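Wistitz Wish Drive: pledge and request tables, README

Hello and welcome! If you have found your way to this folder you are probably helping with this year's drive, or thinking of running one like it in your own town, and either way I'm very glad you came.
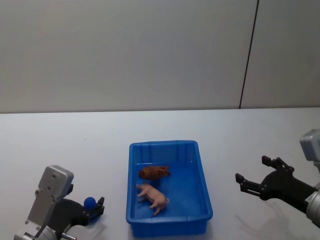
The Wistitz Wish Drive started when a few families in our part of town decided their kids could ask party guests to bring something for another child in place of a birthday present. It grew a good deal faster than any of us expected (my hallway can testify to that), and by the second year we were keeping track of everything on the backs of envelopes. These tables are what replaced the envelopes. They cover one full season of the drive, from the first sign-ups in August through the last thank-you note.

What is in the folder

pledges.csv - one row for each pledge a guest or family made. There are 408 rows.
requests.csv - one row for each request that came to us from the four partner groups. There are 245 rows.
parties.csv - one row for each birthday party that signed up, with the neighborhood and the size of the guest list, but no names and no street addresses.
notes.txt - my own running notes, which wander a bit. Please read the part on Dremska before you do anything with the delivery times.

All the tables open in any ordinary spreadsheet program. The first row is always the column names.

Columns in pledges.csv

pledge_id: a plain number, in the order the pledges came in.
party_id: matches the same column in parties.csv. Blank if the person gave on their own without going to a party, and quite a few lovely people did.
kind: one of toy, book, clothing, art supplies, gift card, cash.
age_group: baby, little, middle, teen. These are the words we used on the sign-up sheet, and the giver picked one.
status: promised, received, or delivered.
drop_off: where the gift was handed in, either Stosport or Shehu.

Columns in requests.csv

request_id: a plain number.
partner: A, B, C or D. The partner groups asked us to leave their names out, and we were happy to do that.
kind and age_group: same words as above, so you can match the two tables up.
filled: yes, no, or partly.
comment: whatever the partner wrote, lightly trimmed. I took out anything that might point to a particular family.

How it was put together

Guests filled out a paper slip or the form on our page, and every slip was typed in by hand over a lot of evenings at my kitchen table, with tea. Onyekachi Odukoya then went through the whole thing a second time against the paper and caught a great many of my mistakes, including one stretch where I had typed the age groups into the wrong column for an entire party. If the tables are any use to you, a good share of the thanks belongs there.

Things to know before you use it

A pledge is a promise, so please don't add up the rows and call it the number of gifts. Some slips say "a few books" and that is still a single row. Use the status column if you want to know what came in.

Cash amounts are rounded, and we left out the one gift over 1000 dollars at the giver's request.

The Dremska run was our only delivery outside town, and snow held it up. Those deliveries were all entered on the same evening, so the times tell you when I sat down at the computer and very little about when the van got there.

The teen group is thin. People find it hard to shop for a fifteen-year-old, and I sympathize! We now suggest gift cards for that group on the sign-up sheet, but this season's slips were printed before we thought of it.

Please be kind with it

You are welcome to use the tables for planning, for school projects, or for showing your own town what a birthday drive can look like. Please do not try to work out who a family is from the comments, even if you live nearby and think you could guess. If you spot something that looks too personal, tell us and we will take it down the same day.

Changes

First version: pledges and requests only.
Second version: added parties.csv and fixed the age group mix-up.
Third version: the Shehu drop-off was spelled 4 different ways and is now spelled one way.

Questions and corrections

Write to the drive's inbox, which Onyekachi and I both read, usually after 8 in the evening once our own kids are in bed. Old slips are kept in a box at Stosport until the next season opens, so if a row looks strange to you, send the pledge_id and one of us will go and dig out the paper.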